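Review: Dravoteck open demonstration, cable-handling gripper
Posted 3/23/21 by Hacer Dağdelen

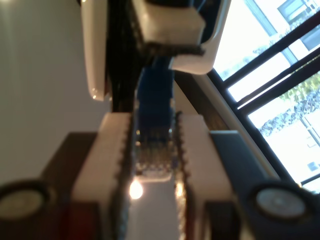
Dravoteck opened its Istommont shop to visitors for an afternoon, and I went because we are shopping for a gripper that can deal with cables. Our line at Trultmont puts patch cables into small plastic housings. It is slow work and hard on the hands. I have sat through plenty of sales videos on this subject, so I wanted to see a unit run with people standing next to it asking questions.

The visit was free, but you had to sign up ahead. Parking is behind the building and the entrance is badly marked. I walked past it twice. Coffee was fine.

Emanuel Olteanu ran the demonstration. He talked for a few minutes about the gripper, which is sold with the arm or by itself, and then let it work while he answered questions. The job was picking up a network cable near the connector, carrying it to a fixture, and pushing it in. He ran it 30 times while our group was there. I kept a tally on the back of my sign-in sheet and had 26 good insertions. Three of the misses were the same kind: the connector had rotated a little in the grip and met the socket at an angle. On the other one the arm stopped and had to be reset by hand.

The part I liked best was the finger pads. They have small teeth, and they hold a round cable jacket better than the smooth rubber pads we tried last June. I asked to see a cable after it had been through several runs, and Olteanu handed me one. There were light marks on the jacket but I could not feel them with a fingernail. For patch cables that is good enough. I would want to test it on anything with a softer jacket.

The fingers themselves are thick. That makes them stiff, and I saw very little flex when the connector went in. It also means they need room on both sides, and in our housings we don't have much. Berenice Cisneros, who came with me from Trultmont, asked whether narrower fingers were available. They are, as a special order, with a longer wait. No one there could say how much longer.

Changing the pads takes two screws per finger. A replacement set is $189, which seems high to me for a wear part. The gripper alone is listed at $4,000. Software is included for the first year, and I did not get a clear answer about what it costs after that — ask before you sign anything.

Teaching a new position looked easy. Yatziri Beltrán from Dravoteck moved the arm by hand, pressed a button at each point, and had a short path running before the coffee break. She let visitors try it. I got mine to work on the second attempt, and the mistake on the first was mine. The screen text is small and the menu names could be clearer.

What I would change about the visit is the mix of parts. They had one kind of cable out for most of the afternoon. I had brought a few of ours in a bag and was told there was no time to set up for them, though they did offer a test at a later date. We have taken them up on it.

If you handle round cables of one size and have space around the connector, this is worth a look. For crowded housings I would wait for the narrow fingers. The next open afternoon has not been announced, but Mayuree Ongart at the front desk is keeping a list.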